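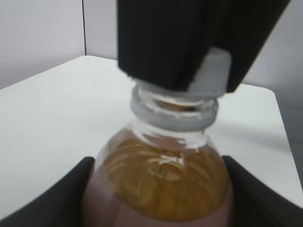
Grurkine is a folk and chamber-pop group from Dallville, formed by the singer Beatriz Morais and the accordion player Ilídio Simões. The group is known for slow songs built on close vocal harmony and for its use of household objects as percussion. The best known of these is a clear plastic bottle played without its cap, either by blowing across the mouth or by running a fingernail over the threads of the neck, down to the wide flat ring beneath them. The sound opens the group's first album, Nesen, and is heard on most of its later recordings.

History

Morais and Simões met as students at the Dallville School of Music, where both were enrolled in the choral program. Simões had played accordion at weddings since he was a teenager. Morais had trained as a pianist but gave up the instrument in her second year after a wrist injury and turned to singing and arranging. They began performing as a duo in cafes near the school, mostly playing songs from Simões's wedding repertoire at half their usual speed.

The double bass player Salvador Cunha joined the following winter, and the name Grurkine dates from his first concert with them. It is a nonsense word from a counting rhyme that Morais learned as a child. The group had been billed as the Simões Trio on the poster, and the new name was announced from the stage.

Beatriz Godinho joined as second singer and percussionist shortly before the recording of Nesen. Having two members named Beatriz led the group to use last names only in its album credits, a practice it has kept.

Nesen

Nesen was recorded in 4 nights in the hall of a former primary school. Sessions started after 9 p.m., when traffic on the road outside had died down, but passing trucks can still be heard on two tracks. The album has nine songs, seven of them written by Morais. The other two are traditional melodies with new words by Cunha.

The first pressing of 1,000 copies was sold at concerts and through record stores in Dallville. Reviews in the local press praised the singing and were divided on the pacing. The closing song, "Thursday Boat," became the group's most requested number and is usually played as an encore. It was left off the second pressing by mistake and restored on the third.

Shahbazi

The second album, Shahbazi, is named after the street where the group rehearsed at the time. It is longer and more heavily arranged than Nesen, with parts for clarinet and string quartet. Leonor Simões, Ilídio's younger sister, wrote the string arrangements and played viola on the recording. She has appeared with the group in concert since then but is not listed as a full member.

Work on Shahbazi was interrupted for three months when Godinho left to tour with a theater company. Her vocal parts on "Salt Door" and "The Lower Field" were recorded after her return in August, over backing tracks that the others had already finished. Morais later said in a radio interview that the keys had been chosen without her and were too low — the concert versions of both songs are a whole step higher.

Musical style

Most of the group's songs are in a slow triple meter. Morais usually takes the melody and Godinho sings above it, with the accordion holding long chords and the bass often bowed. Drums are not used. In addition to the bottle, Godinho plays a wooden spoon, a cheese grater and a tray of dry beans. The bottle is tuned by adding water, and in concert she keeps several filled to different levels to avoid retuning between songs.

Members

Beatriz Morais — vocals
Ilídio Simões — accordion
Salvador Cunha — double bass
Beatriz Godinho — vocals, percussion

Discography

Nesen
Shahbazi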